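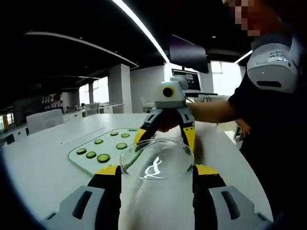 The club at Lanik had five courts, and the fifth was the one they gave you when they did not expect you to stay long. It sat down past the parking lot, behind a row of pines that dropped needles all over the baseline, and there was a crack near the service line that could send a perfectly decent ball off toward the fence. I had drawn it every year since I turned fifty, and I had grown fond of it, the way you grow fond of a car that only starts on the second try.

My opponent that morning was a girl from Brevo, sixteen at the most, with a long braid and a racket bag nearly as big as she was. Her grandfather had driven her over and had set up his folding chair before either of us had our shoes tied. He wished me luck and offered me half a peach, and I took it, because I had been too nervous for breakfast and it was a very good peach.

She won the first set so quickly that I was still thinking about the peach. She hit everything early and flat, and she had a serve that I mostly admired as it went by. I remember looking over at the old scoreboard, the one with the numbers on hooks, and wishing the wind would blow a few of them down.

But I had played on that court in 2000, the summer it was resurfaced, and I knew where the ball went bad (my late husband used to say I knew that crack better than I knew my own cousins). So in the second set I started slicing, low and slow and rather ugly, to the corner by the pines. I'm not proud of it! The first one skidded. The second one hit the crack and hopped sideways, and she swung at nothing at all and then laughed, a big surprised laugh with her whole face in it, and I liked her enormously.

I took that set, and I had a point for the match in the third, with the sun coming over the clubhouse roof and the grandfather leaning so far forward that his chair tipped. I could have sliced it again. My hand was already turning for it. Then I thought, well, she has come all the way from Brevo, and I hit a proper forehand, the best one I had left, straight down the line.

She got to it. Of course she got to it – she was sixteen – and the ball came back past me before I had finished being pleased with myself.

We shook hands twenty minutes later, and she asked me how I made the ball jump like that. I walked her over to the corner and showed her the crack, and we both crouched there brushing away the needles while her grandfather folded up his chair and went to look for another peach.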